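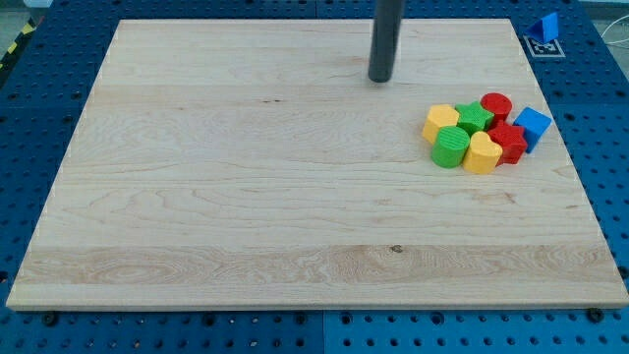 Care and Storage of Writing Instruments

The following guidance is issued to customers of the Wirby stationery counter and applies to pens and pencils kept in a household desk, kitchen drawer or workshop.

Fountain pens

Store fountain pens with the nib pointing up when they will be unused overnight or longer. A pen that will be put away for more than a month should be emptied and flushed with cool water until the water runs clear. Do not use hot water or rubbing alcohol, as either may damage the feed. Allow the parts to dry on a paper towel before the pen is reassembled.

Ballpoint and gel pens

Keep caps on and points retracted. If a ballpoint skips, draw small circles on scrap paper for several seconds. A gel refill that has dried at the tip may be pressed lightly against a damp cloth and tried again. Refills that still do not write should be replaced. Customers ordering Stutel refills should check the number printed on the old barrel; the 237 and the 238 differ in length and are not interchangeable.

Mechanical pencils

Load no more than three leads at a time. To clear a jam, remove the eraser, empty the barrel and push a cleaning wire gently through the tip. Lead of the wrong diameter must not be forced into the pencil.

Metallic finishes

Wipe plated or foil-trimmed barrels with a soft, dry cloth. Polishes intended for silverware contain abrasives and will wear through a thin finish.

Ink stains

Blot fresh ink from fabric with a clean white cloth, working from the outer edge of the stain toward the center. Test any cleaner on a hidden seam first. Permanent inks, including Pagano archival black, may not come out fully once dry.

Drawers and cups

Pencils may be stored flat or upright. Keep all pens away from radiators, sunny windowsills and parked cars. Skukine drawer trays, item 610 (narrow) and item 672 (wide), may be washed by hand in mild soap and should be completely dry before use.

Replacement erasers and cleaning wires are available at the counter Tuesday through Saturday.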